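Stop Decanting Everything

Quick one because I have to be out the door by 2 and this has been bugging me since December.

Somewhere along the line we all decided that a decent kitchen is one where nothing is in the thing it came in. Flour in a jar. Rice in a jar. Dish soap in an amber pump. My sister-in-law did hers over a long weekend, 144 matching jars from Lelora, with the bamboo lids and the little white script labels, and then she couldn't tell the baking soda from the baking powder. Both labels said "baking". I ate the pancakes. I was polite.

I'm not against a nice looking table. Put a plant out. Put a shelf up. I have done both and would do it again.

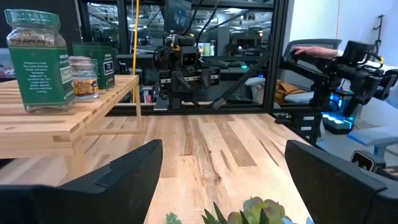

Succulents on the butcher block. Allowed.

What I am against is spending money to remove information. A package tells you what it is, when it goes bad, how long to cook it, whether there are nuts in it. Somebody had to be forced by law to print half of that. And we tear it off and throw it out becuase the font is ugly.

Pasta is the worst. Every shape has its own time. You pour it in the tall canister, box goes in recycling, and next month you're standing at the stove guessing. Or looking it up on your phone with wet hands. Great system.

Then the cost. The Skanton catalog that comes through my door has a "starter pantry" in it, and a starter pantry has no food. It's empty containers. You buy the empties, then you go buy the food, then you throw away the containers the food came in, which were free. They worked fine. They had lids!

And bottles. A plastic bottle is a good object. It's light, you can drop it, it closes. People will pour a perfectly good bottle of something into a glass one with a cork that leaks, and feel better about the planet while the first bottle goes out with the trash.

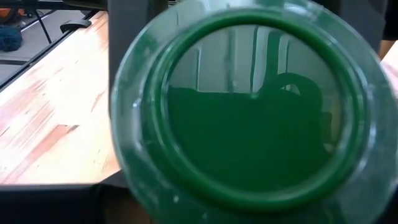
Ronaldo Bautista wrote in after I grumbled about this last time: "You've clearly never had pantry moths. I lost every bag of flour and oats in the house. Glass jars with a real seal, and I haven't seen one since. Cut the label off the bag and tape it to the jar. It takes ten seconds."

OK. Fair. Moths are a reason. I'll give him flour, oats, anything in a paper bag that sheds every time you pick it up. And taping the label on is the right answer, which is exactly what you will never see in the Amer showroom, because a jar with a chunk of flour bag taped to it looks like my grandmother's pantry. My grandmother knew where everything was. She could of found the cloves in a blackout.

But he's talking about solving a problem. Most of this stuff isn't solving one. Spices for instance. 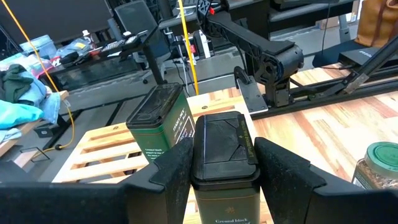
Spices already come small, closed, labeled and with a hole in the top to shake them out of. That's the whole job. Moving them to a second small closed thing gets you pepper on the counter and a funnel to wash. Plus half a teaspoon that won't fit, so now you keep the old one too. Two containers for one spice.

A kitchen supply place near me, Bondarchuk, sells a label maker just for this. So you can print out the word that was on it already.

I know, it's a small thing to be mad about. People like a calm shelf. I get calm too when the shelf matches, for maybe a day, then I want cumin and have to open 2 jars and smell them.

Keep the box. Fold the top down, put a clip on it. If company's coming shut the cupboard door.

Ok late now, going.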